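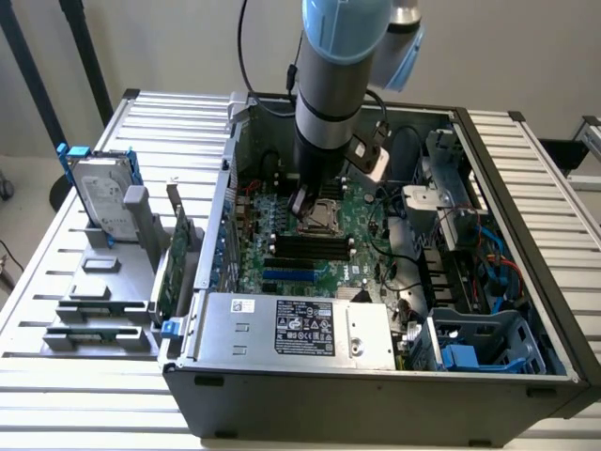

FLENDWOOD – The field kitchen of the Esach Battalion has won the autumn war games at Arthorpe, capturing the opposing headquarters shortly before 6 a.m. without firing a single blank and in time to serve breakfast to both sides.

It is the first victory for a catering unit in the history of the exercise, and what a victory it was! The games were supposed to last 7 days. The kitchen wrapped them up in two, using four trucks, a trailer and a very large quantity of onion soup.

Under the original plan, the cooks were to stay behind the river and feed 3000 troops while the infantry took the hill. But a wrong turn in heavy rain put the convoy on the far bank, well inside enemy lines, where Major Munther Salameh ordered his people to set up as usual and start frying.

"We had a schedule to keep," said Salameh, still in his apron at the award ceremony. "Breakfast is at 5:30. I saw no reason to change that over a thing like the front."

By 5:40 the first sentries had left their posts and formed a line. By 5:50 there were 200 soldiers in it, including the commanding general, who had asked whether there was any more of the bread and was informed, politely, that he was a prisoner. He was given the bread.

Umpires spent most of the morning going through the rulebook, which says a headquarters has fallen when its commander and at least 20 of his staff are under the control of the other side. The general's staff were by then on their second helping and said they felt very much under control.

The losing side has taken it wonderfully. Several officers have already asked to be captured again next November, and one armored company has put in for a transfer to the kitchen, tanks and all.

Military planners are just as excited. A new doctrine, named Sfeir after the ridge where the trucks were parked, calls for hot meals to be moved to the very front of any advance – with artillery following at a respectful distance and doing the dishes.

Salameh has been offered command of a full brigade. He has said he will give his answer after lunch, for which he is expecting both armies and is still short of carrots.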